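Hand-Held Gripper Tools: Care and Repair
Frequently Asked Questions

Who looks after the Noment tools?
The Plotico workshop maintains every Noment hand-held gripper issued by the Institute. Users may clean a tool and replace its finger tape. All other work is carried out at the bench by Yusri Majimbun or a technician he has approved.

How often should a tool be inspected?
After every 100 recording sessions, and again whenever it has been dropped. Enter the inspection on form 2891 and return the form with the tool.

Which cleaning products are permitted?
A dry lint-free cloth is sufficient for the pads. Use the Skallunex wipes for adhesive residue only, and keep them away from the camera lens. Solvents from other laboratories must not be used.

When do the fingers need to be replaced?
Scratches and scuffs on the pads are normal wear and do not require a report. Small nicks along the top lip are also acceptable, provided that the two pads still meet evenly when closed. Replace both fingers together if either one is cracked, bent or loose on its mounting block. Frayed tape or fibers hanging from a finger should be trimmed or removed before the next session -- loose ends can show up in recordings and catch on small objects.

How is the opening checked?
Open the tool fully over a clear area of tabletop, with nothing between the fingers, and view it through its own camera. Both pads should be visible, one on each side, with their inner faces turned toward each other. Keep cables well outside the gap.
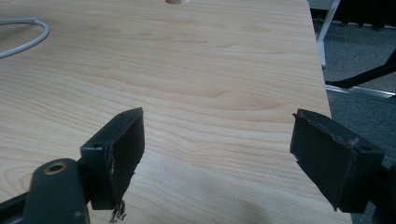
What if one finger moves later than the other?
Stop using the tool. The usual cause is play in the linkage, and the Oshima adjustment kit is required to correct it. Users should not tighten the linkage screws themselves.

How long does a repair take?
Allow 2 working days for a finger change. Linkage work may take longer, and a replacement tool can be requested at the desk.

Plotico Workshop -- Contact the service desk | Copyright Plotico | Back to top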